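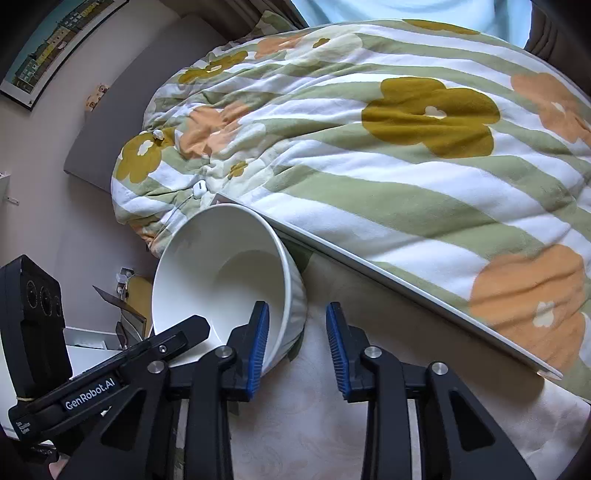
Le saladier blanc sur la nappe crème, et derrière, la couette à fleurs.

Le saladier

J'avais dit que je commencerais par la cuisine. C'est ce que tout le monde conseille, non ? La cuisine d'abord, la vaisselle dans du papier, les verres dans les chaussettes, et le reste suit. Sauf que moi, à neuf heures du matin, j'avais déjà vidé la chambre sur la table de la salle à manger, et je me retrouvais avec ma couette roulée en boule sur la nappe de ma grand-mère, en train de chercher du scotch.

La nappe, il faut que j'en parle. Elle est crème, très claire, avec des fleurs tissées dans la trame qu'on ne voit presque pas. Ma grand-mère la sortait pour Pâques et pour les gens qu'elle n'aimait pas. Elle disait qu'on reçoit mieux ceux qu'on n'aime pas, parce qu'on fait attention. Moi je l'ai laissée sur la table tout l'hiver, avec mes tartines et mes factures, et je crois que si elle voyait ça elle me la reprendrait (elle en serait capable, même d'où elle est).

La couette, c'est tout le contraire. Personne ne l'a jamais traitée avec respect. Je l'ai achetée chez Morner, l'année où le magasin de Jemville liquidait tout, avec 18 euros et une très mauvaise humeur. Des rayures blanches et vert sauge, et par-dessus des fleurs énormes, moutarde et pêche, avec un petit cœur blanc au milieu de chacune. J'avais trouvé ça affreux dans le magasin. Arrivée à la maison, je l'ai étalée sur le lit et je me suis mise à rire toute seule, et puis j'ai dormi onze heures. Depuis, on ne s'est plus quittées. Elle se ferme avec des petits boutons blancs et je n'ai jamais, mais jamais, réussi à l'enfiler du premier coup. Il y a toujours un coin qui se sauve.

Bref. Il était neuf heures, les déménageurs d'Odarico passaient à trois, et il me restait le saladier.

Je l'avais gardé pour la fin exprès. C'est un grand saladier blanc, en céramique, cannelé à l'extérieur et tout lisse dedans, avec un bord bien épais. Il pèse le poids d'un chat. Il ne rentre dans aucun placard normal, il a passé sa vie en haut des armoires, et pourtant dans la famille on se le dispute depuis avant ma naissance. Ma mère le voulait. Ma tante le voulait plus fort. Ma grand-mère, pour avoir la paix, avait collé dessous un bout de papier avec un numéro, 941, en disant que c'était le numéro de l'inventaire du notaire et qu'on verrait bien. Il n'y a jamais eu d'inventaire ! Elle avait pris le numéro du bus qui passait devant chez elle. Je l'ai su bien plus tard, un soir où elle avait bu deux doigts de porto, et elle m'a fait jurer de me taire jusqu'à l'enterrement.

J'ai tenu parole. Et c'est moi qui ai eu le saladier, sans rien demander, parce que ma mère et ma tante s'étaient entre-temps réconciliées sur le dos du service à café.

Donc je le prends à deux mains, je le pose sur la table, je tourne autour. Trop large pour le premier carton. Trop haut pour le deuxième. Dans le troisième il rentrait, mais alors il ne rentrait plus que lui, et j'avais déjà promis ce carton-là aux livres de cuisine. Je l'ai couché sur le côté pour regarder dessous. Le papier n'y était plus, évidemment, depuis le temps. Il restait à peine une trace de colle, un petit carré un peu rêche sous le doigt. J'ai gratté avec l'ongle et puis j'ai arrêté, je ne sais pas pourquoi ça m'a fait quelque chose.

C'est à ce moment-là que le téléphone a sonné. Le restaurant Đinh, en bas de la rue. Une dame que je connais seulement par la voix (trois ans que je lui commande la même soupe) qui me demandait si je voulais bien passer avant de partir, qu'ils avaient un petit quelque chose pour moi. Je ne leur avais pas dit que je partais. J'avais juste dit, la fois d'avant, que je n'avais plus de bols et qu'il fallait me mettre des couverts. Elle avait compris toute seule.

Je suis descendue en chaussons. Le petit quelque chose, c'était une marmite de bouillon. Une marmite ! Avec les herbes à part dans un sachet, les nouilles à part dans un autre, et l'air très sérieux du garçon qui me tendait tout ça par-dessus le comptoir. « La marmite, vous la rapportez quand vous voulez », il m'a dit. J'ai pensé aux quatre cents kilomètres et j'ai répondu oui bien sûr. Puis je me suis entendue dire non, attendez, ne bougez pas, j'ai ce qu'il faut.

Et je suis remontée chercher le saladier.

Je l'ai redescendu dans mes bras comme un bébé, deux étages, en tâtant chaque marche du bout du chausson. Ils ont versé le bouillon dedans, il en est entré jusqu'à la dernière goutte, avec encore de la place pour les nouilles. La dame de la voix est sortie de la cuisine pour voir (elle est beaucoup plus petite que sa voix). Elle a passé la main sur les cannelures et elle a dit que c'était un bon saladier, qu'elle en cherchait un comme ça depuis longtemps. J'ai senti ma mère et ma tante se raidir, chacune dans sa ville.

J'ai mangé là, finalement, sur un coin de comptoir, avec elle et le garçon, à dix heures et demie du matin, dans le saladier de ma grand-mère, à trois cuillères. Je leur ai raconté le notaire et le bus. Le garçon a ri tellement fort qu'il a fallu lui taper dans le dos. La dame, elle, a demandé où allait le bus.

Je n'ai pas su répondre. Vingt ans que cette histoire m'appartient et je ne m'étais jamais posé la question.

Après, j'ai rincé le saladier dans leur évier, je l'ai séché avec leur torchon et je suis remontée. J'ai ouvert le plus grand carton, celui des livres, que j'ai empilés tant pis sur une chaise. J'ai mis la couette au fond, bien bouffante, les fleurs moutarde vers le haut, et j'ai creusé un nid au milieu avec les poings. Le saladier est descendu là-dedans sans un bruit. J'ai rabattu les coins, j'ai plié la nappe en quatre et je l'ai posée par-dessus. Il manquait le scotch. Je l'ai retrouvé dans la poche de mon gilet, où il était depuis le matin.

Sur le carton, j'ai écrit au feutre FRAGILE. J'ai hésité un peu, et j'ai ajouté 941.

Quand le monsieur d'Odarico est arrivé, il a regardé le numéro, il a regardé sa liste, il a regardé encore le numéro. Il m'a demandé si c'était pour l'inventaire.

Je lui ai dit que oui.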